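How Springs Work

A spring is a part that changes shape when a force acts on it and returns to its first shape when the force is taken away. Most springs are made of metal. Scientists call this behaviour elasticity. A rubber band is elastic too, and so is a plastic ruler if you bend it only a little.

What happens inside the metal

All metal is made of atoms. The atoms are very small and sit in neat rows, and each one is held in place by its neighbours. When you pull on a piece of steel, the atoms move slightly further apart. When you push on it, they move slightly closer together. In both cases they are being held away from the distance at which they settle, so they pull or push back. The force you feel from a spring is the sum of all these small forces.

A straight steel wire can stretch only a tiny amount before it is damaged. Winding the wire into a coil solves this problem. Each turn of the coil twists a little, and the small twists add up to a large movement.

Three common kinds

Compression springs are made to be squashed. There are gaps between the turns when the spring is at rest. You will find one inside a click pen.

Extension springs are made to be pulled. The turns touch one another at rest, and there is usually a hook at each end. A trampoline has a ring of them around the edge.

Torsion springs are made to be twisted. A clothes peg has one in the middle, where the two halves meet.

Many hand tools also contain a spring. It may move the handles apart after each squeeze, or push a part back to where it began.

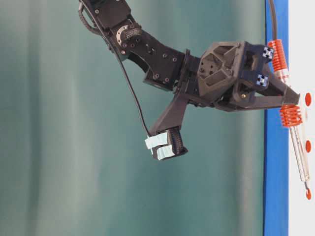

Hooke's law

In the seventeenth century a scientist named Robert Hooke studied how springs stretch. He found a simple rule. If you double the force on a spring, the stretch doubles as well. If you make the force three times as large, the stretch is three times as large.

Suppose a spring gets 7 mm longer when one apple hangs from it. With two apples of the same weight it will get 14 mm longer. With three it will get 21 mm longer. Kitchen scales and luggage scales can use this rule. The spring moves, a pointer moves with it, and the marks beside the pointer turn the movement into a weight.

The rule does not hold for ever. Every spring has an elastic limit. Past this point some rows of atoms slide over one another and stay in their new places. The spring will not return to its first length, and we say that it has been permanently deformed.

Stiff and soft

Some springs need a large force to move them and others need very little. This property is called stiffness. Three things change it:

Wire thickness. Thicker wire makes a stiffer spring.
Coil width. A wide coil is softer than a narrow one made of the same wire.
Number of turns. More turns make a softer spring — there is more wire to share the twisting.

Storing energy

Squashing a spring takes energy, which comes from your muscles. The spring keeps most of it until you let go. This is called elastic potential energy. A wind-up toy stores energy in a spring that is coiled flat, like a rolled ribbon, and lets it out slowly through a set of gears.

Straight metal parts can be springy too. A short, thin steel rod bends slightly under a sideways push and straightens again, as long as the push is small.
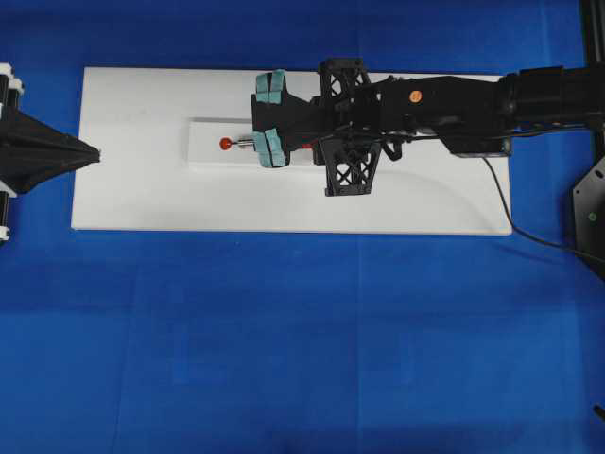 A small object with a round red tip and a short metallic shaft.

Try it yourself

You will need an old click pen and a ruler. Ask an adult before you take the pen apart.

1. Unscrew the pen and take out the spring.
2. Measure its length and write it down.
3. Press it gently between finger and thumb, then let go.
4. Measure it again. The length should be the same.
5. Now pull the ends well apart, let go and measure once more.

If the last length is greater than the first, you have passed the elastic limit. The pen may not click properly with this spring, so use one that is no longer needed.

Words to know

Elasticity: the ability to return to the first shape after a force is removed.
Elastic limit: the point past which a spring stays stretched or bent.
Stiffness: how much force is needed to move a spring by a certain distance.

Text: Mhairi Geddes. Checked by Povilas Laur.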